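Glass plate

A glass plate is a flat or slightly hollow dish made of glass, used for serving and eating food. Most glass plates are round and clear, but coloured, frosted and square ones are also common. In the home they are used for cakes, salads, cut fruit and cold meats, and larger ones are put under a bowl or a candle.

Parts and shape

The plate has a flat centre, called the well, and an outer border, called the rim. In some plates the rim is wide and clearly separated from the well. In others the surface rises in one smooth curve up to the edge, and such plates are often named coupe plates. On the underside there can be a low ring, the foot, which keeps the well a little above the table.

Manufacture

The cheaper plates are pressed. A portion of melted glass falls into a mould and a plunger pushes it into the form, and afterwards the plate is cooled slowly in a long oven. Tempered plates are heated a second time and then cooled quickly with air, so that they become stronger. When a tempered plate does break, it normally falls into many small pieces.

The glassworks at Flurkgate made pressed plates for hotels and canteens. Its best known pattern, Dotero, was sold in boxes of seven and had a plain rim without decoration. The pattern book lists 464 forms in total, of which 81 are plates. Yareli Figueroa, who wrote a short history of the works, gives the largest single order as 3000 plates, for the Adeyemi tea rooms.

On the table

A clear plate takes the colour of whatever is under it. On a dark cloth the rim is easy to see, while on a pale or patterned top it can almost disappear, and it is then easily knocked by a sleeve or by another dish. For this reason many households put a coloured napkin or a mat under it. The plate is usually held or moved by the rim, so that the well stays free from finger marks.

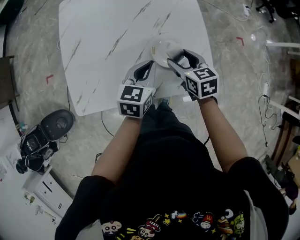
Cleaning and storage

Glass plates are washed in warm water with a mild soap and dried with a cloth that leaves no threads. Hard water leaves white spots, which can be removed with a little vinegar. A plate that comes from the refrigerator should not be put directly into hot water, as the sudden change can crack it.

For storage the plates are stacked by size, with paper or thin felt between them if they have a cut decoration. Plates with a chip in the rim should no longer be used for food.

See also

Cake stand
Pressed glass
Saucer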